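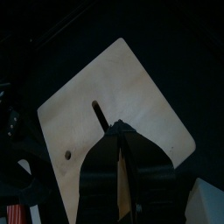 Mandar Tests Two Gripper Designs on Small Blocks and a Wooden Board

Mandar has finished the first round of a side-by-side test of two robot grippers at its automation lab in Hodoroagă. The company wants to settle on one model before it orders arms for a new packing line in April.

The two grippers are the Seta, a two-finger model with curved fingers, and the Plamia, which has flat fingers and costs more. Each was run on the same arm with the same controller and the same wrist camera settings. The work was picking up small blocks, setting them down on a tray, and lining up the fingertips with slots and holes in a wooden board.

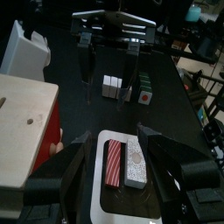 Each gripper made 300 attempts per task, and the full log for the round came to 2519 entries, counting restarts and calibration moves. Mandar said the Seta was faster on blocks that stand close together. The Plamia dropped fewer parts but needed more room on each side to close, and it had to be re-zeroed 11 times. The Seta was re-zeroed four times.

Slot work was slow for both. The fingers block part of the wrist camera's view during the last 20 millimeters of travel, and operators had to switch to a second camera mounted above the table. Mandar plans to try a narrower fingertip on the Seta and repeat the slot task with the lights turned up.

A second round will use heavier parts. The company has not said which gripper it prefers, and prices were left out of the results sent to suppliers.

Search this site
Enter keywords
Go

Related items
Mandar adds second shift at Hodoroagă
Plamia updates controller software
Choosing a wrist camera for close work
Seta fingertips now sold in pairs

Contact us | Copyright, all rights reserved | Back to top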